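Quick how-to for clearing and resetting the snack table. Wing-yan asked me to write it down before Thursday so the evening group can do it without me. Typing fast, sorry.

## Before you touch anything

Wash hands. Get two cloths, one damp and one dry. Clear a spot on the counter so things have somewhere to go.

Then stand back and look at the whole table for a minute. People skip this and end up moving the same bowl three times. Decide what's fruit, what's dishes, what's neither.

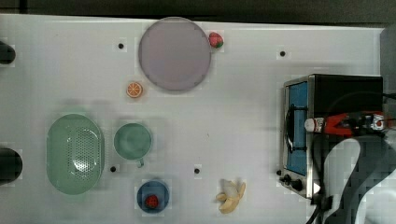
Fruit first, always. It's small, it rolls, and it hides under plate rims. Strawberries, orange slices, whatever is sitting loose. All of it goes on the big plate for now, dosen't have to look nice.

## Step 1: fruit onto the plate

- Slide the big plate toward the middle, both hands
- Loose pieces next to it go on first
- Anything already in the little blue bowl can stay in the blue bowl
- Banana last — a peeled one goes by itself, not under other stuff

If you're using real fruit, anything peeled or cut that has been out since lunch goes in the compost. Play fruit gets a wipe and goes back in the box. Po-yen keeps the box on the low shelf by the door.

## Step 2: dishes by size

Big to small. Plate is already in use so start with the colander or the deep green pot, whichever is out. Then bowl, then mugs and cups.

Mugs: turn the handles all the same way. Sounds fussy, saves knocking one off later. Don't nest a mug in the colander, it wedges and then you're pulling on it.

Check under rims while you lift. Crumbs, stems, the odd sticker.

## Step 3: bottles and anything tall

Bottles that are lying down get picked up by the middle, not the cap. Caps on the squeeze kind come loose. Check it's shut, then stand it at the back of the table, away from the edge.

Same with cups on their side. Pick up, look inside, stand up. Utensils hanging over the edge — pull those in before you do anything else on that side, or your sleeve will get them. 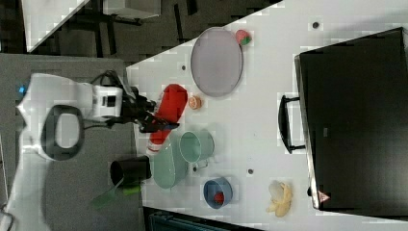 *Red bottle on its side, dishes bunched up, toaster oven on the right.*

## Step 4: the toaster oven

Leave it where it is. Unplug, let it cool, wipe the outside with the damp cloth and then the dry one. Crumb tray comes out Thursdays only. Nothing gets stacked on top, not even for a second, not even the plate. So-ying has told us all this more than once.

## Step 5: wipe and reset

Work from the back of the table to the front. Damp cloth, then dry. White top shows every smear so do the dry pass properly.

Put back:

1. Big plate, center back
2. Colander on the left, mug beside it
3. Blue bowl in front of the mug
4. Bottle behind everything, standing

Fruit goes out again right before the group comes in, and not earlier.

Should take one person 60 minutes for all the tables, less with 2 people if one does fruit and the other does dishes. Spare cloths are in the Demovon bin. If the bin is empty ask Tien-fu, he has teh key to the closet.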